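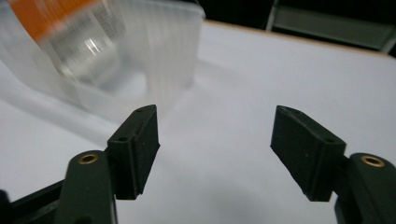 I cleared off the white table over the weekend and finally dealt with the containers. They had been piling up since February, when we moved the baking supplies out of the hall closet, and I was tired of shifting them every time I wanted to sit down and work.

The rule I settled on is simple. Dry goods go in clear plastic, the big ones on the bottom shelf and the small ones at eye level. Anything without a lid goes out. I gave the lids 21 minutes by the kitchen timer, and whatever had no match by then went in the recycling.

Jeanine Baert lent me her label maker, so the flour, rice and oats now have names and dates on them. I put the labels on the lower half of each container. On the lids they get greasy and peel.

The large ones I kept are from Brikel. I paid $9 each for them and they stack well, but the corners are hard to dry. I leave them upside down on a towel overnight before filling them again.

The table got wiped down with dish soap and warm water. There's an old coffee ring near the wall that baking soda didn't touch. I'll try it again with a longer soak.

Still to do: the spice drawer, and the bag of rubber bands and twist ties that I keep moving from one shelf to another. I also need shelf liner, 50 inches of it if I measured right.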